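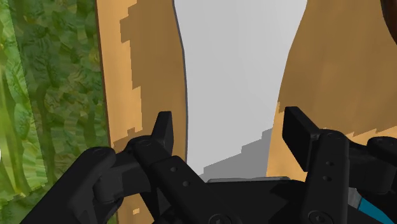
Shadow map resolution as a confound in wrist-camera policies

Simulation and Rendering > Manipulation > Methods

Started by dyazdani, Oct 2, 2023

dyazdani
I would like comments on an ablation before we write it up. The setup is the Skovside tabletop task set: single arm, parallel fingers, clutter on a wood table, pick the named target and put it in the bowl. The policy is behavior cloning from 725 scripted demonstrations, with two camera inputs, one on the wrist and one fixed.

The question is how much of the policy's success depends on hard shadow edges. Our renderer uses one directional light with a low-resolution shadow map, so shadow borders on the table are stair-stepped. From the fixed camera this is a minor artifact. In the wrist view the steps get large, and a shadow border can be a stronger edge than the side of the target.

We trained on the low-resolution map and evaluated under two conditions: same map, and a high-resolution map with everything else held constant. Each condition is 500 episodes. The high-resolution condition lost 30 successes against the baseline. Object poses, light direction and textures are matched episode by episode.

My reading is that the policy uses the blocky borders as a cue for gripper height. The gripper's own shadow moves toward the fingertips as it descends, and the steps make that motion easy to pick up.

Troels Bisgaard
Two questions. Is 30 a net figure or a count of discordant episodes? And how many training runs?

If it is net, I need both off-diagonal cells. An evaluation where 31 flip one way and one flips back is a very different result from one where hundreds flip in each direction.

dyazdani
Net. I will post the full table when I have pulled it from the logs. There were four training runs, and the 500 episodes are split evenly across them.

Troels Bisgaard
Then the unit is the training run and you have four of them. Pairing the episodes helps with scene variance. It does nothing for variance between policies.

gridsnap
Agree with Troels on the statistics. On the mechanism, I doubt the height story. The finger shadow is only in the wrist view for part of the descent, and where it falls depends on the light direction. Did you randomize the light?

dyazdani
Light direction is randomized within a cone and the same draw is used in both conditions. You are right that for some draws the shadow leaves the wrist view early. I can split the results by that.

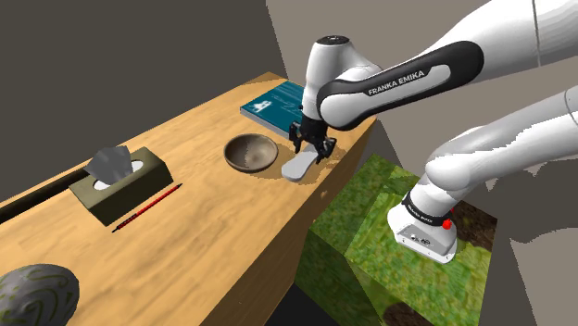 Page 4 of 30

dyazdani
Picking this up again after the discussion of texture filtering, which I think is settled. Filtering was identical in both conditions.

For those asking about the layout: the light gray target is flat and has no markings. The distractors in this layout include a tissue box, a bowl and a book. A flat, plain target on streaky wood is deliberate. It leaves the policy few interior features on the target itself, so borders carry most of the information.

The split gridsnap asked for: I sorted episodes by whether the finger shadow was still in the wrist view at the moment of the close command. Most of the lost successes are in the group where it was visible. A few are in the other group, and I have no account of those.

gridsnap
That moves me somewhat. It is still a correlation with light direction. Light draws that keep the shadow in view also darken one side of the target. You would need to remove the gripper shadow alone and keep the object shadows.

dyazdani
Most renderers let you turn off shadow casting per body. I can disable it for the finger links and leave the rest of the scene as it is. That gives a third condition with no change to object shading.

marrow_k
We tried something close to this in July with the Wenditeo scenes. Turning off casting for the fingers only, the policy hovered and closed high. Turning it off for the whole arm was worse, but the fixed view changes too in that case, with the large arm shadow gone from the wall and table. I would keep the two apart.

Also check the base. In your scenes it stands on a block with a grass texture, and the light and dark regions on it shift with the light. If the fixed camera sees that block, the policy has a second source for light direction.

dyazdani
It does see it. We could crop the fixed view to the table, but then the policy has to be retrained, and the comparison with the 725-demonstration baseline goes away. A flat-shaded block at evaluation time may be enough for a first check.

gridsnap
Flat-shading it at evaluation is another distribution shift. You would be measuring two things.

dyazdani
Agreed, it is only a screen. If success does not move, I drop the block as an explanation. If it does move, I retrain.

For the third condition I am logging fingertip height at the close command for each episode, along with success. A height cue should show up there first, as a bias upward or downward – success alone is too coarse.
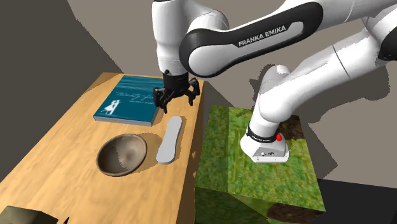 Troels Bisgaard
Log height before the close command as well. A policy that has lost its cue may stop descending and never issue the command, and those episodes would be missing from your height statistics. Take the minimum fingertip height over the whole episode and report it for every trial.

I would also drop the word "confound" from the title. Shadow resolution is a property of the training data that the policy may have learned to use. It becomes a confound only when you compare methods across renderers, and you have not done that here.

dyazdani
Minimum height is a good idea and cheap to add. On the title I disagree. The reason for the study is that the Marciniak and Trusudley task sets use different shadow settings, and people put their results in one table.

Troels Bisgaard
Then run one of those comparisons. Otherwise the title promises something that the experiment leaves out.

dyazdani
Fair. I will see whether the Trusudley scenes load with our light model. The finger-shadow condition goes first, with more training runs, and I will post the discordant counts in this thread before anything else.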